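Winter notebook, still on laundry

I bought the Preser spray. I said I wouldn't, and then there was a coupon. The label promises "up to 90 fewer washes a year," and I would love to know who was in charge of the "up to." Zero is also up to 90. So is one, if I forget a towel.

The directions say to mist the item, hang it overnight and wear it again as if it had been washed. I tried it on the gray sweater Monday. In the morning it smelled like a sweater in a hotel lobby. By lunch it smelled like Monday again, with something piney over the top. I don't think anything was cleaned.

What bothers me more is how quickly I wanted it to work. I read all the reviews in bed, well past midnight. The product page claims 2,911 of them, and the ones I got through before I fell asleep mostly say "smells great!" A good number say the package arrived quickly, five stars.
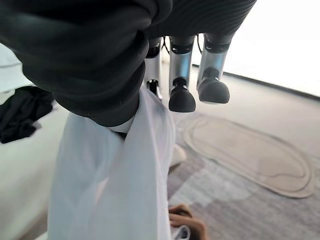
The white stuff

White cotton is supposed to be the easy part. Hot water, soap, done. But the Prevusex powder people now say hot water "locks in dullness" and you need their cold formula, sold in the smaller box for more money. My mother boiled her pillowcases and they were blinding. I have one of hers in the closet and it's whiter than anything I've bought since.

I did run one cold load to be fair. Came out fine. It would have come out fine with the cheap powder too, I suspect, and I'm going to run that one next and see if I can tell them apart. My bet is no. I'll mark the collars with thread so I can't fool myself.

Also: the folding method. Everything is meant to stand up in the drawer like file folders. Mine stood up for two days and then lay down.

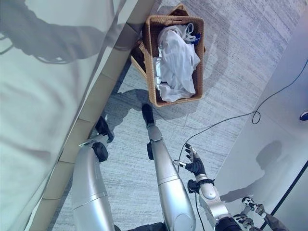
Bedroom carpet, near the basket.

The Stiltis hamper arrived as well and I'm sending it back. It has a divider for lights and darks, and the divider moves, so by the weekend you have one compartment of mixed laundry and one compartment of nothing. A basket on the floor does the same job and has never asked me to register it for the warranty.
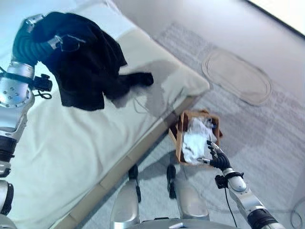
Tapia, Wednesday, January 22, 2025

Cold again, clear, nothing drying on the line. Added up what we spent on soap, sprays and "boosters" last year: roughly 260 dollars. I checked it twice. I could have sworn it was half that.

Preser goes to the back of the cabinet. Tomorrow the darks, with the cheap powder, and the pine smell had better be gone from that sweater by then.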